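Part 4: Setting up your shop pages and stock list

Right, if you've followed me this far you've got Bedano installed, you've made your login and you've picked your colours. Now comes the bit I enjoy most, which is putting things in the shop! I run a small hamper business from home (Prudwood Hampers, if we haven't met) and I wrote this guide for the other traders on our market, most of whom started on paper like I did. I use the Altum theme, so your buttons may sit in a slightly different spot if you went for one of the others.

Last changed 10 June 2008, after the update that moved the Stock tab.

Before you start

Have your price list next to you, on paper or in a spreadsheet. You'll also want your supplier invoices for the last couple of months. Close any other window that has Bedano open in it. I once had two going at the same time and the second one saved over everything I'd typed in the first, and I had to go and stand in the garden for a bit.

4.1 Making your categories

1. Click Stock at the top, then Categories on the left.
2. Click New category and type a name. Keep it short, the menu chops anything over 20 letters.
3. Leave the Parent box blank for a main category. If it's going underneath another one, pick that one from the drop-down list.
4. Click Save. Wait for the green tick before you click anything else.
5. Do the same again for the rest.

Note: you can rename a category whenever you like, and the products inside it stay put. Deleting is another matter. See the caution at the end of 4.2.

My own main categories are Savoury, Sweet, Drinks, Baskets and Boxes, and Odds and Ends. I started with 16 and it was far too many — people were clicking into Chutneys, finding two jars and going away again. Aisling Moriarty, who has the cheese stall, only has three and sells more online than I do, so make of that what you will.

4.2 Adding a product

1. Go to Stock, then Products, then Add.
2. Type the product name as you want customers to see it.
3. Type a stock code. Any mixture of letters and numbers will do, but no spaces and no slashes.
4. Choose the category.
5. Put in the price including VAT. There is a box underneath that says Price ex. VAT and it fills itself in. Don't touch it.
6. Put in the weight in grams, with the packaging. Postage is worked out from this, so if you leave it at zero the customer gets free delivery and you get a nasty surprise at the post office.
7. Type how many you have in the Quantity box.
8. Write a description. Two or three sentences is plenty.
9. Click Save and stay if you want to add a picture now, or Save and close if you'd like to do the pictures later.

Caution: if you delete a category with products still in it, the products go too. You do get a warning, but it's a small grey one and it looks just like all the other small grey ones. Move your products out first.

A word on stock codes. Mine used to be things like JAM1 and JAM2, which was lovely until I had 32 jams. Now I use the first two letters of the supplier, then a number, so anything from Ó Ceallaigh starts with OC. When their delivery turns up I can sort the list by code and tick the whole lot off in one go. I can't tell you how much time that saves me in September, when the Christmas orders start.

4.3 Bringing in a spreadsheet

If you've got more than a page or so of products, please don't type them in one at a time.

1. In your spreadsheet, make the column headings match these exactly, capitals and all: Name, Code, Category, Price, Weight, Quantity.
2. Save it as a CSV file.
3. In Bedano go to Stock, then Import, and click Browse to find your file.
4. Tick Test run first. It reads the file without saving anything.
5. Look through the list of errors. Mine were nearly all pound signs in the Price column (take them out, it only wants the number).
6. Untick Test run and click Import.

Note: the file can't have more than 2,656 rows. It's an odd sort of number and I've no idea where they got it from, but that's where mine stopped when I tried the wholesaler's full catalogue.

4.4 Adding pictures

Pictures go on each product's own page, and you can also put one at the top of a category.

1. Open the product and click the Pictures tab.
2. Click Choose file, find your picture and click Open.
3. Type a few words in the Caption box, or leave it empty.
4. Click Upload and be patient. Big files can take a minute or more on a slow line.
5. If you've added several, click the star beside the one you want shown first.
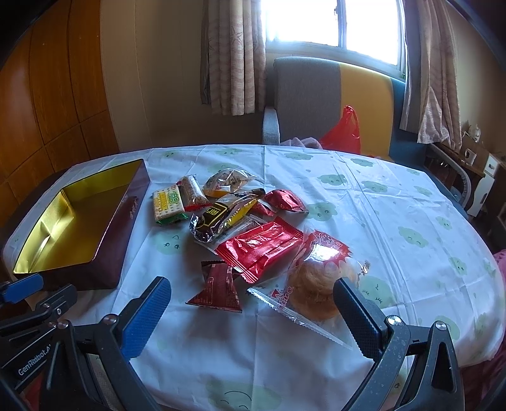

Category pictures work in almost the same way, except that you'll find the Pictures tab under Categories and you only get one each. If you upload a second it replaces the first without asking. Keep your originals in a folder on your own computer, because Bedano shrinks everything it's given and you can't get the big version back out again.

Caution: don't use the Back button in your browser during an upload. Use Cancel on the page itself.

4.5 Low stock warnings

1. Go to Settings, then Alerts.
2. Tick Email me when stock is low.
3. Put a number in the Warn me at box. This one covers the whole shop.
4. To have a different number for one product, open that product and fill in its own Warn me at box.
5. Click Save on both pages. They don't share a Save button, which catches me out every single time.

I've got baskets set quite high as they take ages to come, and jams set low. If you start getting too many emails, tick Daily summary and you'll have them all in one go each morning.

4.6 If something looks wrong

Product not showing in the shop: check that Visible is ticked, then check the category is visible as well. It needs both.

Price showing as 0.00: you've probably got a comma where the dot should be.

Picture on its side: turn it round on your own computer, save it, and upload it again.

Stock has gone to a minus number: you've sold something on the stall and online at the same time. Correct the quantity by hand and ring your customer.

Part 5 is postage zones, so get your scales out.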